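Korkmont arm, second-hand: a review from the buyer's side

We bought the arm in December, after four months of asking for quotes, and I promised Bergþóra Oddsson that I would write down what I learned before we plan the next budget. She is responsible for the equipment money in our department. I am responsible for the hours, so we look at the same purchase from two different sides.

First the price. A new arm of this size from Gidero was far outside of our plan. Seidel offered a rental, but with a minimum period of two years, and our project may finish earlier. The used Korkmont was 2000 dollars, with the controller and one small gripper included in the price. We said yes on the same day. Maybe this was too quick, and I explain below why I think so.

What is included, and what is not. The seller gives you the arm, the controller, the power cable and a printed manual of 84 pages. The manual is good in the first half and very poor in the second one, where it treats the network settings. You don't get a table, a mounting plate, an emergency stop on a long cable, or spare fingers for the gripper. I had written one line in the budget for "accessories" and it was much too small. Please make one line for each thing. It is boring work, but then you can see where the money is going.

The setup we use for our tests costs almost nothing in comparison. We work on a brown surface with blue tape lines and foam cubes, and we do simple pick and place work between the cells. I mention it because Curkon sells a printed test mat with a set of blocks, and the salesman was very convincing on the telephone. Tape and foam are enough for the first months. You can buy the mat later, when you know which cell size you need.

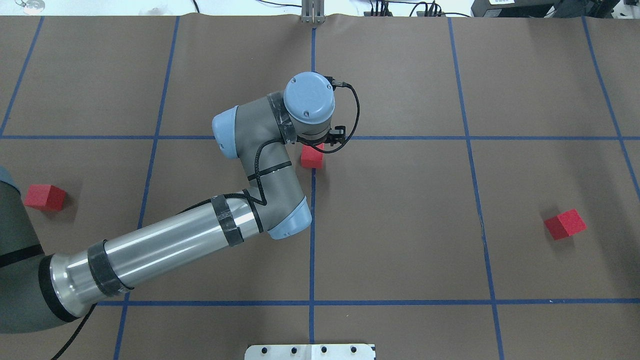
The arm over the taped grid, with the small black gripper near one of the red cubes.

Now to the cables. On this model they go outside of the arm, and you must hold them with tape or with clips. When I compared offers, I considered this only a question of beauty. Today I would give it more weight. An outside cable is easy to change, and a new one costs us 30 dollars, so the repair is cheap. But you need to think about the loops. If the loop is too short it limits the wrist, and if it is too long it can catch on something. I spent one full afternoon to find a good length, and this afternoon was also not in the plan.

The movement itself I like very much. It is smooth at low speed and it comes back to the same point well enough for foam cubes. For small metal parts I would not trust it without more tests. The gripper is the weakest piece. It closes with good force, but the opening is narrow, and a cube which lies at an angle needs a better approach than a straight one. Dalia Lepik, who wrote most of our software, solved it by turning the wrist first. It works, only the cycle becomes longer. If your objects are wider than a child's building block, ask for the price of the bigger gripper before you sign, because with it the whole offer looks different.

The service was a mixed experience. Korkmont answers e-mails politely, usually the next morning, but for used arms they don't promise spare parts. I would have liked to know this in advance. I should have asked, so I can't blame them completely.

For the next budget I will propose to Bergþóra that we keep some 2 weeks of working time for installation and write it as a cost. For this purchase we counted it as free, and our other tasks became late.

Would I buy it again? For teaching and for first experiments, yes, at this price. For daily work with a customer waiting, I would rather take the Seidel rental with its service contract, even when the total sum is higher.

Four stars from five. I took one star away for the second half of the manual.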